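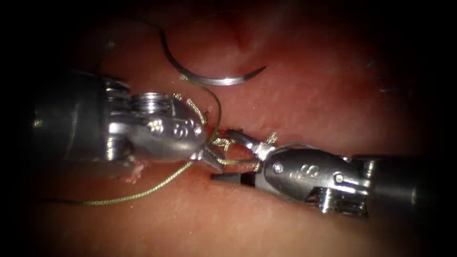

Jolow microloans: the questions I get most

I'm Ville Riihimäki, and I look after the lending side of Jolow. We're a small fund that lends to village cooperatives, and my inbox fills up with the same things every October, so I put the answers on one page.

Is Jolow a charity?
Nope! The money goes out as loans and comes back as repayments, and then we lend it again. We do accept donations for training, but those sit in a separate account.

Who can apply?
Any cooperative with at least nine members and a bank account in the group's name. I can't lend to one person, sorry – I get asked that a lot, and I always feel bad saying no.

How many groups have you lent to?
341 so far, mostly farming and weaving groups (plus one very busy bakery that I would love to visit again).

What's the smallest loan?
300 dollars. I know that sounds tiny, but plenty of groups only want seed money for one season.

How long do we get to pay it back?
22 months, with nothing due in the first two. You can pay early and there's no fee for that.

What happens if the harvest fails?
Write to me before the payment date, please! We can usually move a payment or two to the end of the loan. It's much harder to fix things once a payment has been missed.

Are you connected with Conow?
We used to share an office and people still mix up the names. They fund roads and wells, and they have their own application form.

What's Clustirum?
The website where you upload your paperwork. It's slow on phones, I'm afraid. If it hangs on the member list, save the page and log in again.

Can I lend money through you?
Yes, though only to the Ait Ali pool for now. You pick an amount, we send you a statement twice a year, and there's no interest for lenders.

Do you answer mail in French?
My colleagues do. Mine is terrible, so give us an extra day or two for those.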